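Naltent Running Forum > Beginners > Group training, week 6

grurnska_jo
Hello all. I joined the Castellanos group in November and the plan now says 30 minutes without a walking break. Last Thursday my shins were sore after 20. Should I skip the long one or do it slowly?

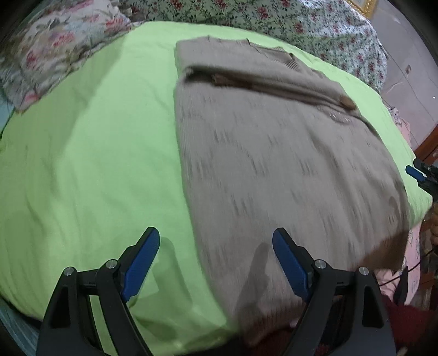 2 min read

hillrunner5
Do it slowly. If you skip once, it is easy to skip again. I did the whole program with sore shins and I finished.

Lucinda Holloway
I do not agree with this advice. Sore shins can become a real injury, and then you lose the season. Take two days off and walk on the third.

hillrunner5
Two days is fine, but she will fall behind the group.

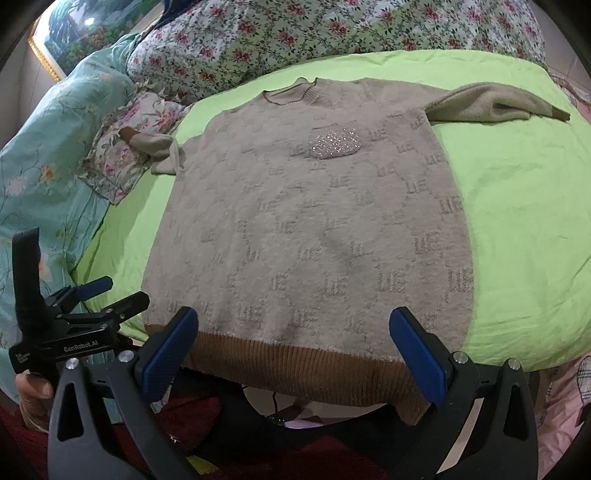
Can I change the running day if my legs still hurt?
Move it by one day and tell your coach, but keep a rest day before the next run.

grurnska_jo
Thank you both. I wrote to the coach and I will walk this week. My shoes are also old, so I will visit the Gretinness store.

Lucinda Holloway
Good. Ask them to watch you run before you pay.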